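Starport Residents > Newsletter > Around the House
Filed under: Home & Laundry

The laundry room, one season on

It has been a while since I gave the laundry room its own corner of the newsletter, and so many of you have stopped me in the hallway about it (usually with a basket on one hip!) that I thought I had better sit down with a cup of tea and put everything in one place. The new machines have been running since June, and on the whole I think we have all settled in with them nicely. The old pair from Dornenik served us for 15 years, and I will admit I was fond of them, rattle and all.

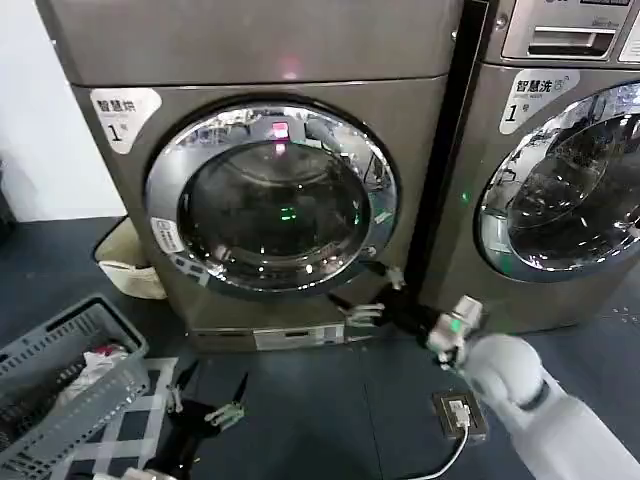

Sorting is still the part that gets skipped when people are in a hurry. I do it too, I come down late with one bundle and tell myself it will be fine, and then I own a pink pillowcase. Please take the extra minute before you load, and go through the pockets while you are at it. The tissue I left in a cardigan last month was all over everything, and I was picking bits off my good black pants at the bus stop.

The lint filter in the dryer needs clearing after every load, yours included, even if it was only two towels. A damp cloth gets the last of the fluff off. If your sheets come out in one big twisted rope with a wet middle, the load was too large, and I would split it in 2 next time and shake each piece out before it goes in.
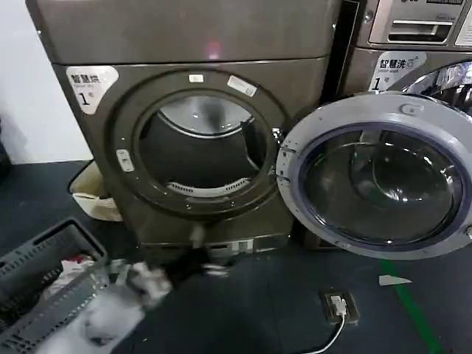

We also had a few questions about detergent. Panagiotou's on the corner has the big refill jugs again, and one jug lasts me most of a winter, so don't feel you need to fill the cap to the top every time. Too much soap leaves towels stiff and a little gray, and it makes the washer smell, too. I use half of what I used to and can't tell the difference, apart from having more detergent.
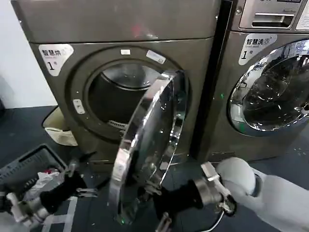
On the subject of that musty smell, the best cure I know is plain fresh air. When you have taken your last load out, wipe around the rubber and check for stray socks, which love to hide in there. Then leave washer number 1 with its round door swung wide open, all the way out, so the drum can air until the next person comes along. I know it takes up room and you have to step around it with your basket, but an hour or so of that does more than any scented tablet I've tried.

The folding table from Nirkov should be here before the holidays, and I'll put a note by the mailboxes when it comes.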